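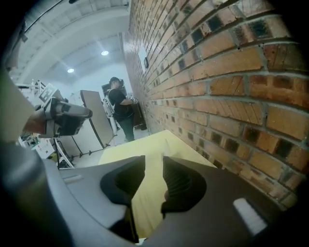 Reading a vaccine trial: notes for week 2

The Lekance press release (handed out last time) says the shot "protects against all known strains." Before you believe that, find the sentence in the paper that backs it up. I looked and couldn't find one. The paper reports antibody levels in blood samples. It doesn't report who got sick.

Antibodies are what is called a surrogate. You measure them when you can't wait for the outcome you care about. Sometimes the surrogate tracks the outcome well, as with hepatitis B, where there is an accepted cutoff. For a new respiratory virus there may be no cutoff at all, so "a strong response" means strong compared with whatever the authors chose. Always ask what they chose. Lekance compared its volunteers with recovered patients, most of whom had mild cases. That sets a low bar.

Size and follow-up

The early Lekance study had 100 people and no placebo group. A study like that can tell you the shot doesn't make most people very ill in the first weeks. It will usually miss a side effect that hits one person in 3,193, and it can't tell you how long protection lasts.

The Juldale trial is larger: 851 people, randomized, with placebo. Better, but look at Table 2. Everyone over 65 was left out, and the discussion section still recommends the vaccine for nursing homes. On what evidence?

Relative and absolute risk

Suppose 2 in 100 unvaccinated people catch the disease during a season, and 1 in 100 vaccinated people do. The headline will say "cuts risk in half." The drop is also one percentage point. Both are correct, and a release that gives you only the first is selling something. Write down both figures every time.

Who says so

Taner Işık's commentary praises the Juldale results. Read the disclosure at the end, where he lists consulting fees from the sponsor. This doesn't make him wrong. Check his claims against the tables anyway.

For next time: read Khải Lưu's reply to Işık, methods section first, abstract last. Bring one claim you think the data don't support, with the page number.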